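Cardboard takes up more room in a garage than almost anything else, and most of it gets thrown out before it does any good. A few ways to store it and use it up.

**Storing it.** Flatten boxes as soon as they are empty and stand them on edge between a shelf and the wall. Sheets stacked flat on a concrete floor pick up moisture and go soft. Pull off tape and labels first. A hair dryer on low loosens old tape in less than a minute.

**Cutting it.** Use a fresh blade and make 3 light passes along a metal ruler. One hard pass crushes the edge. Put a scrap sheet underneath so the blade doesn't mark the table.

**Folding it.** Score the line with the back of a butter knife, then bend away from the score. Folds that run along the flutes come out straight. Folds across them need a deeper score. 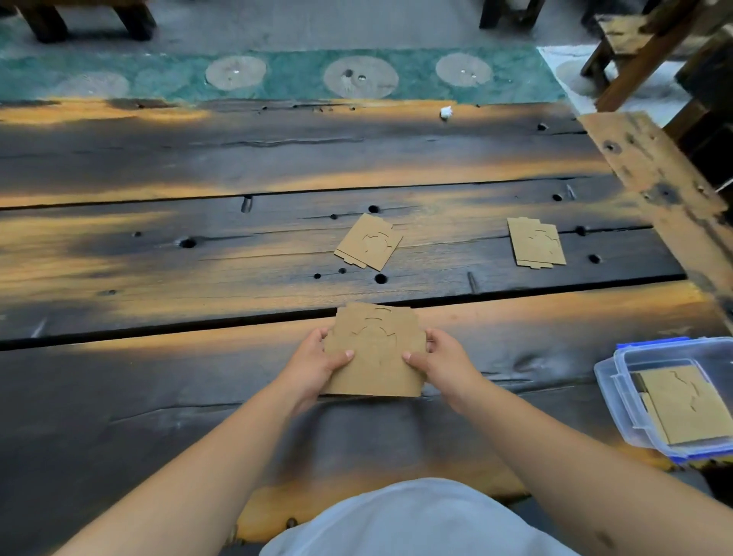

**Gluing it.** White glue holds better than hot glue on wide joints, but it needs about 30 minutes under a weight. A couple of heavy books will do. Spread it thin with an old gift card, right out to the corners.

**Drawer dividers.** Measure the inside height of the drawer and cut the strips a little short. Slot them together halfway, like an egg crate. Nilmini Seneviratne sent in this one and says hers have lasted since January in a drawer full of batteries and string.

**In the garden.** Plain brown board with no glossy print can go under mulch. Wet it well, overlap the edges by a hand's width, and cover it the same day.

Greasy pizza boxes go in the trash or the compost, depending on your town's rules.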